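Asger Brøndum has spent most of April swapping fingers on the same arm at the Brulholm workshop, and he is happy to talk about every pair. He has tried 6 so far.

"I thought I'd be bored by the third one," he says. "Instead I was coming in at seven in the morning to see what the next set would do!"

The favorites right now are the dark ones with rounded tips. Each set gets 585 grasps, then a round of close work near tile and other pale, shiny surfaces, where the wrist camera has a harder time. Brøndum likes how easy the dark tips are to find against all that white.

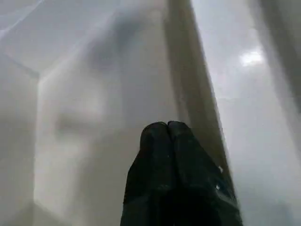
Ekkachai Wongsuwan would have kept the flat tips from the Birkach kit. They hold a thin card better, he says, and he'd trade a little reach for that any day - especially with the Hastico controller, which he finds gentle on the close.

Brøndum laughs at this. "He's right about the cards. But give me something round and I'll take mine."

They do agree on the camera. Moving it back 20 millimeters got both tips into view, and neither wants to go back. Next up is a longer run of 2,000 grasps with both sets.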